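Ekua Amissah, ou la patience d'apprendre à un bras à ramasser les choses

Rencontres, avril

Il faut monter deux étages et longer un couloir où sèchent des parapluies pour trouver l'atelier du club Melia, et quand j'arrive, un lundi en fin d'après-midi, Ekua Amissah est déjà en train de s'excuser pour le désordre, de me proposer un thé et de répondre à un élève qui a perdu son fichier de réglages (il le retrouvera, dans le mauvais dossier, un quart d'heure plus tard). Elle encadre le club depuis sa création et parle de ses élèves avec une tendresse qu'elle ne cherche pas à cacher.

« Au début, me raconte-t-elle, on faisait des petits robots à roues, comme tout le monde. Ils suivaient une ligne noire, et c'était très bien, mais au bout d'un an les grands s'ennuyaient. Ils voulaient quelque chose qui attrape. Alors on a cherché, on a écrit des lettres, beaucoup de lettres, et on a fini par s'inscrire à la coupe Pavusby. »

La coupe Pavusby, pour ceux qui ne la connaissent pas, réunit chaque printemps des équipes de lycéens et d'étudiants autour d'une épreuve de tri : 20 minutes pour vider un bac d'objets que l'on découvre le matin même. L'an dernier, Melia a terminé avec 170 points, loin derrière les premiers, et Ekua en rit encore de bon cœur. « On était tellement contents d'avoir des points ! Dans le car du retour, ils chantaient. »

Cette année, le projet s'appelle Fleltis, un nom trouvé par les plus jeunes et dont je n'ai pas réussi à obtenir l'origine. L'équipe tient un cahier où chaque essai est noté à la main, et le dernier porte le numéro 836. Je le feuillette un moment : des flèches, des ratures, un dessin de tortue, une tache de café.

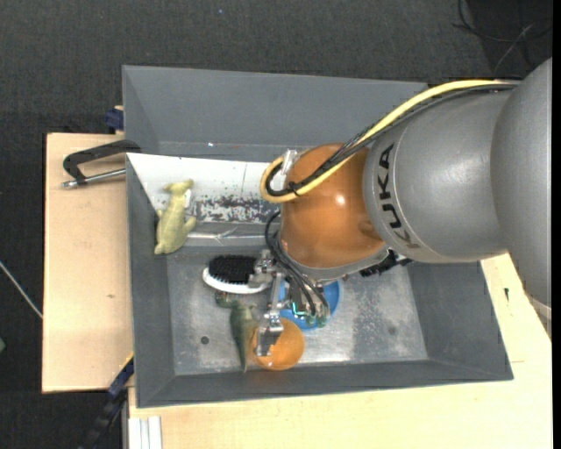 Le choix des objets occupe des réunions entières, et Ekua y tient beaucoup. « Si on ne met que des cubes, on n'apprend rien sur les cubes suivants », dit-elle en me montrant le bac gris au fond tout rayé. On y trouve une brosse à cheveux, les poils en l'air, une balle orange, un bol bleu vif et des animaux en jouet, dont un vert foncé serré contre la balle. Le bras KUKA y plonge sa pince, et je m'aperçois que je baisse la voix. « La brosse, c'est ma préférée, poursuit-elle. Par le manche ou par la tête ? Ils en ont débattu toute une soirée, et je les ai laissés faire. »

Je lui demande ce qu'elle attend de la coupe. Elle hésite, refait du thé. « Un joli classement, bien sûr, je ne vais pas mentir. Mais j'ai une élève, très timide, qui est allée la semaine dernière expliquer au groupe pourquoi la prise échouait, au tableau, devant tout le monde. Je suis rentrée chez moi sur un nuage. »

Avant mon départ, elle me fait promettre de revenir pour la répétition générale, et me prête le cahier jusqu'à l'ascenseur, le temps de recopier le dessin de la tortue.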